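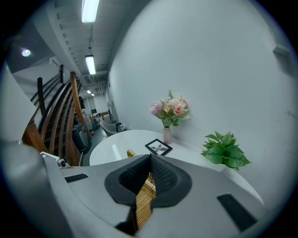

Photo: Ivan Lytvynenko / Idmont

BENDY STUFF: how do you get a curve out of wood?

Quick one today. Wicker first.

Wicker isn't a plant. Lots of people think it is. Wicker is the weaving, and you can do it with willow, rattan, reed, even paper twisted up tight. Rattan is a climbing palm from hot, wet forests. Long thin stems, very bendy, full of tiny tubes that used to carry water up to the leaves.

So how does it work? Soak the strands. Water gets in and they go soft enough to bend round a corner without snapping. Then over one, under one, over one, under one, all the way along. Next row, swap. When it dries it goes stiff and keeps its shape. The strands push against eachother and nothing slides out. No glue needed for that bit.

Now the hard one. A thick piece of wood, like the handrail on a curvy staircase. You can't just lean on it! Some makers steam it in a long box and then clamp it round a shape, fast, before it cools. Others glue lots of thin strips together in a curve. Or they start with a big lump and carve the curve out, which takes ages and makes a lot of sawdust.
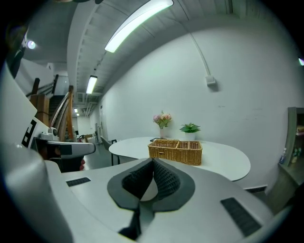

Nilmini Bhattacharjee wrote in to ask why you can't just soak a handrail in the bath like a basket strand. Good question. She tried it with a lolly stick and a ruler, left both in overnight, and the stick bent a bit but the ruler hardly moved. Thick wood needs heat as well as water, because heat softens the natural glue between the fibres.

Back to baskets. Wicker boxes can have lids, slots, even walls inside. 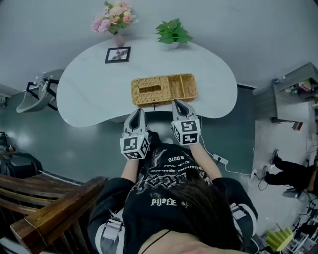

The walls inside are called dividers, and they do two jobs. They stop your pens rolling into your hair clips, and they help hold the sides straight.

Try it: cut 12 strips of paper, six one way and six the other. Over, under, over, under. Push them up close. Now pull one sideways. Hard, isnt it?

Next time, knots.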